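# Pale tabletops: regret them or love them?

**magpie_flats** wrote:

So we've finally got the off-white table in and I'm already having second thoughts about the colour. I'd wanted something light for years, the old one was nearly black and made the whole dining end feel like a cave.

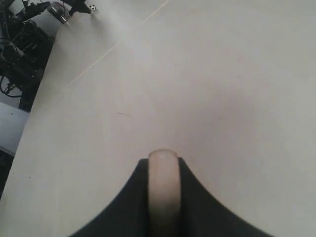 *Off-white top.*

It's the Binitz, the big one, ordered back in September. Does anyone live with a light table long term? I've got kids, a turmeric habit and a partner who puts the teapot down wherever he likes. Do I oil it, wax it, put a cloth over it, or just stop worrying?

---

**gumboot_gran** wrote:

Oh I love that colour! Ours is very similar and it's been going 12 years. Beetroot, textas, red wine, the lot. Bicarb paste and a soft cloth, leave it five minutes, wipe it off. I've never put a thing on it otherwise (and I'm not a tidy person, ask my daughters).

---

**sixpenny** wrote:

Bicarb is abrasive, gran! You'll take the sheen off and then it grabs every stain going. I did exactly that to a Grakik bench and ended up with a dull patch the size of a dinner plate right where everyone sits. Dish soap and warm water. If that doesn't shift it, leave it in the sun for an arvo. Turmeric fades in sunlight, it's like magic.

---

**gumboot_gran** wrote:

12 years, love. No dull patch.

---

**sixpenny** wrote:

Then you've got a better finish than I had, or a lighter hand. I still wouldn't tell a stranger to do it on a brand new table.

---

**tram_stop_21** wrote:

Before anyone oils or waxes anything, find out what the finish is. Magpie, did it come with a care card? If it's sealed, oil will just sit on top and go sticky and you'll be scraping it off with a credit card like I was. If it's bare timber under a wash, different story altogether.

Also, +1 for sunlight on turmeric. Works on tea towels and plastic tubs too.

---

**magpie_flats** wrote:

Care card says "wipe with damp cloth" and that's the full extent of it, thanks Binitz. I've emailed the shop in Brudedau to ask what it's sealed with. Will report back.

Nobody's mentioned tablecloths. Are they that daggy?

---

**lorikeet_lou** wrote:

I'm pro tablecloth and I'll die on this hill. We've got an Evangelista oilcloth, over 5 metres of it, because I cut it in two and swap them round. Wipes down in a second. Yes, it's a bit nanna. I don't care, I get to enjoy my dinner.

---

**sixpenny** wrote:

But then what's the point of buying a light table if you never see it? You may as well have kept the cave one.

---

**lorikeet_lou** wrote:

I see it when guests come over! The cloth comes off, everyone says how nice, the cloth goes back on. Works a treat.

One warning, lift it up and let the top breathe now and then. I left mine down a whole summer and there was a faint print from the backing. It did come off, but it took some elbow grease and a fair bit of swearing.

---

**magpie_flats** wrote:

Update, the shop rang on 8th October. It's a sealed finish, so no oil and no wax (good call, tram stop). They said mild soap only, and when I asked about bicarb there was a long silence down the phone. Sorry gran.

I'm going with soap, coasters and a runner down the middle for the teapot. Lou, where did you get the oilcloth? Asking for birthday parties.

---

**gumboot_gran** wrote:

Long silence or not, I'm sticking with my bicarb. A runner's a lovely idea though, get one in a dark green.

---

**lorikeet_lou** wrote:

Market stall, magpie, off the roll. I'll message you the details when I dig out the receipt.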